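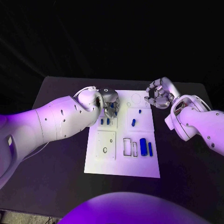 Can a robot tidy my bedroom for me?

Not all of it, and not without help from a person. A robot can learn to pick up some things and put them in the right place, but a bedroom is full of different things, and most of them are never in the same place two days together.

Let us look at why this is so difficult.

First, think about what you do when you put away one pencil. You look for it. You move your arm to it. Your fingers close around it, not too hard and not too soft. You carry it to the pencil case, turn it so it points the right way, and let go. For you this takes a few seconds and you can sing at the same time. For a robot, each of these is a separate problem, and somebody has to solve every one.

Why do robots practise with pegs?

Before a robot tries a real kitchen, engineers often give it a practice board. The white board in our picture has raised plates on it, with blue pegs and cylinders, and some outlines and holes. It may remind you of the toys for small children where you push the shapes through the lid. The robot has two arms and each one ends in a hand with fingers. The grey hand seems to have a small blue piece between its fingers. The fingers of the other hand are spread open over the board.

Putting a peg in a hole is a very good exercise. If the peg leans a little, it gets stuck. If the hand is a few millimetres too far to the left, the peg hits the edge. A plug going into a socket is the same kind of job, and so is a key in a lock, or a toothbrush that goes back in its cup.

Some pieces are thick and some are slim, so the hand cannot close in the same way for all of them. One of the cylinders is lying tilted on its plate. To stand it up, a robot must hold it and turn it as well. Try this at home with a glue stick, using only your thumb and one finger. Then try it with thick gloves on. Now you know a little how the robot feels, although of course a robot does not feel anything!

How does a robot learn?

There are several ways. Sometimes a person guides the arms and the robot's computer stores all the movements. Sometimes it practises inside a computer game world, where nothing can break. At the Greco workshop in Avstead they wrote down every attempt with the peg board during May. There were 3348 attempts, and in 2896 of them the peg went in. That sounds like a lot, but imagine if you dropped your spoon that often at breakfast.

And what about shops?

Shops are a little easier than homes, because a shop can be arranged to help the machine. The boxes have the same size and the shelf is always at the same height. In the Birnivetti store in Brodarstead a machine moves boxes in the back room at night, up to 3 at one time. It does not put the yoghurts in the fridge — people still do this, and they also check the dates and throw away the broken ones.

What can machines do at home today?

You maybe have some robots in your house already. A vacuum robot cleans the floor, if you pick up your socks first. A washing machine washes clothes very well, but it cannot fold them. Folding is hard because cloth changes its shape every time you touch it, and a peg always stays a peg.

Words to remember

Gripper: the part at the end of a robot arm that holds things. It can have two fingers or more, and some look like a human hand.

Joint: a place where an arm or a finger can bend. Your elbow is a joint.

Text by Lucrezia Costa
Last changed: Oct 22, 2024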